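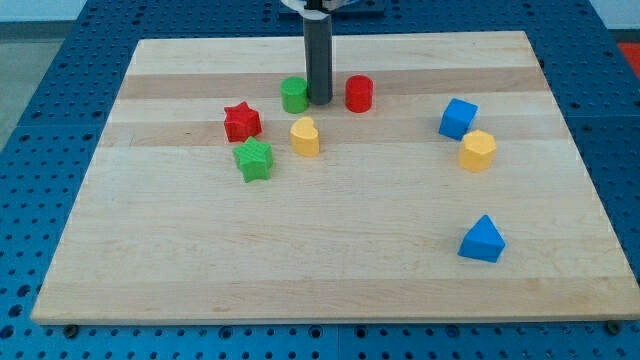
Oiled the old cutting boards tonight. Food-grade mineral oil, thin coat, 15 minutes, wipe off.

2/ Olive oil goes rancid in the grain. I ruined a good Holzer board that way – it smelled like old crayons by November.

3/ Wash by hand, dry right away, stand it on edge. No dishwasher.

4/ For onion smell, coarse salt and half a lemon. Rinse after.

5/ A bottle from Skundero cost me $29 and is still half full.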